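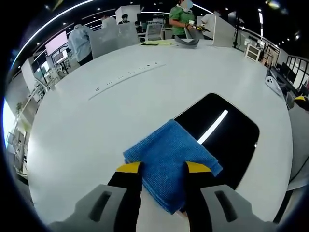
Equipment budget: requests close at the end of September

The Grollcombe office has $841 left in this year's gripper budget. We plan to put it toward spare finger tips and cloths for the wiping tasks, which go through both faster than we allowed for.

Sodico has quoted on two more hand-held grippers, with delivery in 9 weeks. Barbosa is cheaper but charges $200 for freight and won't hold its price past the end of the month. We'll choose one after the Culton office sends in its numbers, so both sites can go on the same order.

If your team needs chargers, cases or a second table, add it to the shared sheet with a price and a supplier. Requests without a price will move to next year's list.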